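How to Freshen Up a Grubby Earbud Case

I love this job! It takes 15 minutes, and a pastel case looks so much better afterward. Start by clearing a bit of tabletop and pushing any toys and small bits to one side. 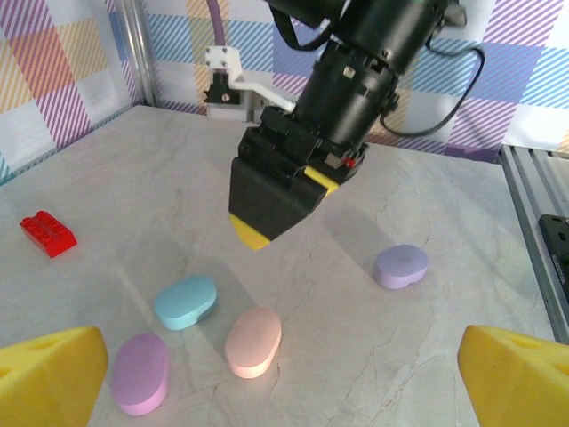
Take both earbuds out and unplug the case. Now grab 2 dry cotton swabs, a wooden toothpick and a soft cloth. Tip the case over and tap it gently -- loose crumbs often drop right out. Tease out anything stubborn with the toothpick, going easy around the charging contacts.
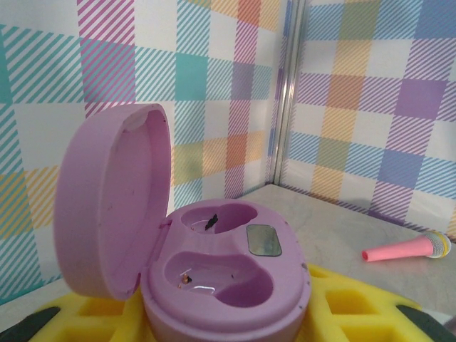
Open case with crumbs in the lower cavity and a dark bit in the upper one.

Run a dry swab around each cavity, then along the hinge seam. For scuffs on the lid, barely dampen the cloth with water and rub in small circles. Leave the lid open until everything is fully dry, then pop the earbuds back in!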